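Cómo quitar las manchas de cal de una encimera sin cargarse la encimera

Actualizado el 7/13/24

Vivo en una zona donde el agua del grifo casi se puede cortar con cuchillo. En febrero estrené encimera oscura, y a los 14 días ya tenía alrededor del fregadero un cerco blanco digno de una salina. Probé de todo. Esto es lo que funcionó.

Primero, guarda el vinagre. Ya sé que tu cuñado lo usa hasta para el coche, pero en mármol y en algunos granitos se come el brillo, y devolverlo me costó 29 euros de pulimento Troter y una tarde de muy mal humor.

Qué necesitas:
Jabón neutro
Un bol que no uses para la ensalada
2 bayetas de microfibra
Una rasqueta de plástico

Echa una cucharada de jabón en agua templada y remueve sin hacer espuma, que luego hay que aclararla. Empapa una bayeta, extiéndela sobre el cerco y vete a hacer otra cosa durante nueve minutos.

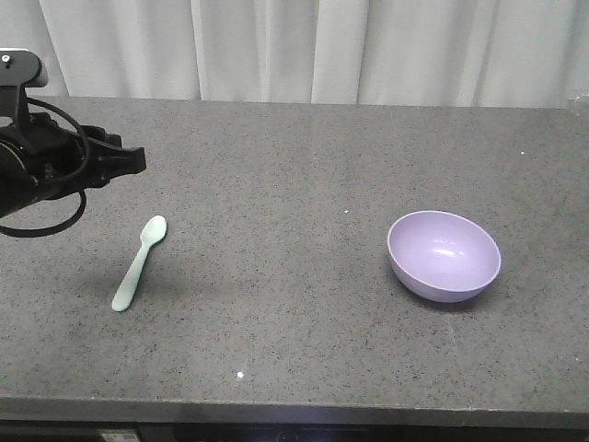 Encimera gris moteada y bol lila de plástico.
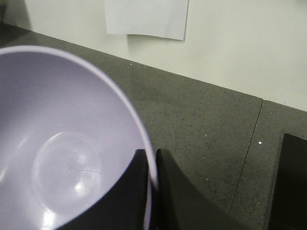 Cuando vuelvas, pasa la rasqueta casi plana, en pasadas cortas y siempre en la misma dirección. Si no sale, repite el remojo. Apretar más solo sirve para cansarse. En la junta del grifo va mejor un palillo de madera envuelto en un trapo.

Aclara con agua limpia y seca enseguida con la otra bayeta. Si dejas que se seque al aire, habrás fabricado cal nueva, enhorabuena.

Para el sellador, yo uso el Skivham mate. El Rotstead huele menos y dura lo que dura un propósito de enero. Aplícalo con la piedra bien seca y respeta los tiempos del bote, incluso si tienes prisa por cenar.

Si la mancha es amarillenta y está junto a los fogones, lo más probable es que sea grasa y te has equivocado de página.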